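Re: [kitchen] Plate stock for the lunch counter

Réka Szabó wrote:
> Do we reorder the Nellow plates in March, or move to Foley? The rim
> on ours is 2 cm and sauce runs over it when the tray tilts.

Reorder, I think. The pale rim shows spills early, and wiping takes up to 5 seconds a plate.
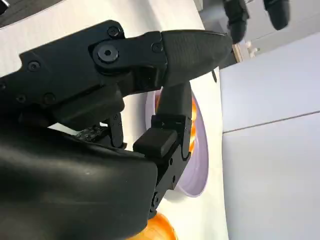
Foley sells in cases of 12 only, so 50 plates leaves us with an awkward remainder. Nellow will split a case. Rim height is the same on both data sheets, so the tilt problem stays either way. I would look at the tray liners first.

Saoirse McGrath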